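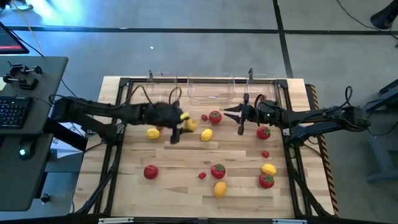 Butcher block table with the fake fruit out, lemon up, clear bins along the back.

18 January 2022

Finish tests, second go. Picking up from the page with the coffee ring on it, where I'd got as far as the Pava oil going tacky on the maple offcuts and then wandered off to have a whinge about it.

Offcuts are still tacky! Less than they were, you can put a thumb on and get it back without a noise, but I wouldn't set a mug on one. I've leaned them up by the heater in the back room (not too close, Loredana, I know) and I'm leaving them alone until the weekend. My guess is I put it on too thick. The tin says to flood it and wipe off the excess and I was a bit romantic about the flooding part.

So today was the Durnent. Thinner stuff, smells like a walnut cake somebody left in a shed. Mixed up a batch with beeswax to get a paste for the end grain: started from 1000 g of oil in the tin, and after pouring off what I needed the tin read 903 g, so 97 g went in the pot. Wax at one part to four by weight. Melted it in the double boiler on low and it came together nicely, a sort of butterscotch colour, then set up grainy on top as it cooled. Remelted, stirred it the whole way down this time, much smoother. NOTE for whoever does this next: stir it the whole way down. I've written it on the lid as well.

Test pieces, all sanded to the same grit and wiped down with a damp cloth to raise the grain, then sanded again:

- maple, face grain: one coat oil, wiped after 12 minutes. Lovely. Barely changed the colour.
- maple, end grain: drank the first coat straight away, so I gave it another and then the paste. Still looks thirsty in one corner.
- beech: went blotchy near the knot. Might be the board, I had that one down as dodgy in November.
- the mystery piece from the Barbu pallet: turned a really gorgeous honey colour and I haven't a clue what it is. Birch? Loredana Amato reckons birch. She also reckoned the last one was birch and it was poplar.

Water drops on the maple face grain after lunch. It's much too soon for a fair test but I couldn't help myself. Beads sat up well, left a faint ring on the side with no paste and nothing I could see on the side with it. Will do it properly once everything's had a week.

Tried the Hekatach pads for buffing between coats and I'm not sold. They shed. I spent longer picking grey fluff out of wet oil than I did buffing, and there's still a hair of it trapped in the beech piece if you tilt it to the light. Old cotton T-shirt was better and free. There are 2 packets left if anyone wants them for metal, they'd probably be grand on the rusty vise.

Oily rags are spread flat on the rack outside. Please don't ball them up and chuck them in the bin, even if they feel dry.

Still to do:

- second coat on the maple face grain
- lemon juice and vinegar spots, plus tea
- find the good scale, the one I'm using drifts if you lean on the counter
- order more beeswax, the pellets this time, grating the block was murder on my knuckles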